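Ticket 77: Bottle slip during grip trials, Dratgate bench
Status: Open
Opened: May 3, 2023, by Theano Vlachopoulos

Summary
The hand-held gripper lost hold of a capped bottle on 9 of 40 lifts. No injuries were reported. Use of the tool is suspended outside of supervised checks.
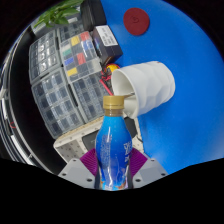
Gumaro Carrillo: Please confirm whether the pads were replaced after the January service. Our unit at Brullach behaved the same way until the finger screws were tightened to the same setting.

The service record shows that the pads were not replaced. Both fingers have been checked for play, and the left one moved slightly under hand pressure.
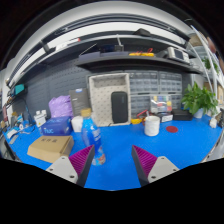
Interim measures
Grip force is to remain at level 6 until further notice. Lifts over the edge of the bench are not permitted. Any slip is to be entered on this ticket by the operator.

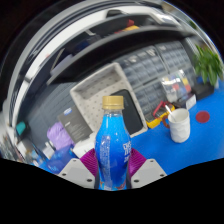

Replacement pads have been requested from Pludureo. Testing will resume with the same type of bottle, held upright between the ribbed pads with the gold-tan cap clear of the fingers. Babak Parsa will sign off the result.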